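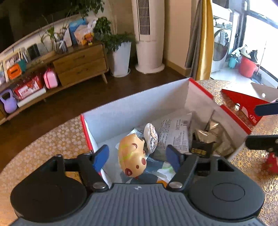

Fig. 1. Toy pig in an open box, with a wrapped snack.

Search this course Search Go

Unit 4: Away Goals, Seeding and Other Ways to Lose a Tie

Read before the November seminar. Kendra Friesen will take the first half and Josée Vachon the second, and both have asked that you bring the bracket sheet this time.

4.1 The two-legged tie
Two clubs play twice, once on each ground. Add up the scores. Whoever has more goes through. Everything after that sentence was written by lawyers.

Our running case is the Girard Cup. Skarkthorpe won the first leg at home 2-1 and lost the return at Pristedska 1-0. Total: 2-2. Under the away goals rule then in force, Pristedska's single goal at Skarkthorpe counted as the tiebreaker, and Skarkthorpe, with none scored away, went out. Their manager told the local paper he had been "beaten by arithmetic," which is at least a worthy opponent.

4.2 What the rule was for
It was meant to make visiting teams attack. Critics say it mostly made home teams terrified. Both sides can find matches to prove it, so please don't write your paper by finding matches.

Vachon's data set covers 136 ties, of which 10 were settled on away goals. Ask yourself whether that is a lot. Then ask what you would compare it to. Last year most of the class skipped the second question and it showed.

4.3 Seeding
Seeded clubs play the second leg at home. Seeded clubs also win more often. They are also better at soccer. Separate these three facts before claiming that the second leg is an advantage. Friesen's handout has a method. It's long, and there is no shortcut on page two, so stop looking.

Terms to know: aggregate, dead rubber, extra time, walkover.

Reading: the Trustidico reader, chapter on knockout formats, up to p. 193. The appendix on coin tosses is optional and better than the chapter.

For seminar: rework the Girard Cup tie with away goals removed. Who gains from extra time, and why does it matter whose ground it's on?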